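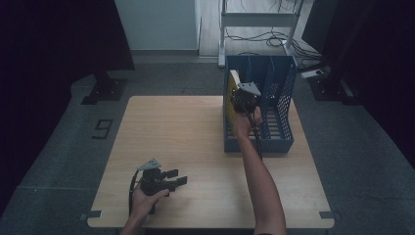 Every April I tell myself I'll sort the paperbacks, and every April I end up sitting on the floor reading one instead. This year it got done, only eight months behind schedule, and the thing that did it was a plain plastic magazine file. I'd always thought of those as office things, for the minutes and the phone bills, but they're marvellous for books that won't stand up on their own. A thin paperback on an open shelf leans, then it slides, and before long the spine has a curve in it you'll never coax out again.

## Picking the holder

Mesh or perforated sides are the ones I'd go for. You can see what's in there, the dust falls through (most of it, anyway) and the whole thing weighs next to nothing when you want to carry it to the kitchen table for a sort-out. Three compartments is a good number for a desk. I have a Kellmont one that I've had for years and a Treteo that was a present, and I couldn't tell you which is the better of the two – the Treteo is a nicer colour.

Do measure before you buy. The slots on some of them are barely wide enough for a chequebook, and you'll want room to get your fingers in beside the book.

## Spines where you can read them

Sounds obvious, I know, but half of mine were in fore-edge first and I was pulling out three to find one. Turn them all the same way. If a series has numbers on the spine, so much the better, you can go by those and forget the alphabet altogether. I keep two from the same set side by side and take them out as a pair, holding them low down near the base. Never hook a finger over the top of the spine and tug! That's how the little tear at the head gets started, and once it's started it only goes one way.

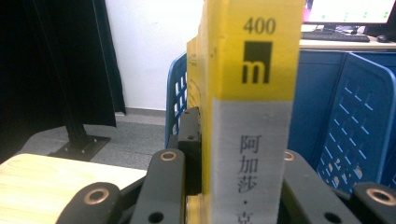
*Number 400, with its yellow neighbour tucked in beside it.*

## Don't pack it tight

Leave a finger's width in each compartment. If you have to push, it's full. I'd sooner have a second holder than a split cover, and my own rule is no more than 18 thin ones to a holder, fewer if they're chunky. Loose papers go in a folder of their own – I used to slip receipts and recipe cuttings in between the books and then, of course, never saw them again.

## Clear the table first

Take everything off, give it a wipe with a barely damp cloth, and let it dry properly while you put the kettle on. Then lay each book flat before it goes away. Check the cover for stickers, look underneath for stray sheets, and square up any corners that have folded. A soft pencil eraser will lift most grubby marks from a matte cover, but go gently near the printing.
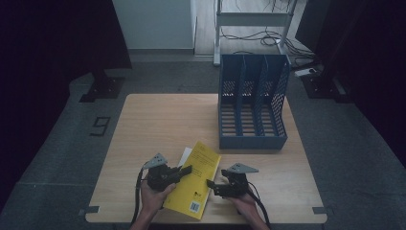 İlker Özkan wrote in to say that he stands his holders with the low side facing him, puts the tallest books at the back, and wouldn't peel a barcode label off a paperback for love nor money, having once taken a good patch of the colour away with it. Warm air from a hair dryer helps, he says, but he leaves them on now and doesn't notice them anymore.

I'll add that if you must peel, go slowly and keep the label folded back flat on itself. Stop if the cover starts to lift.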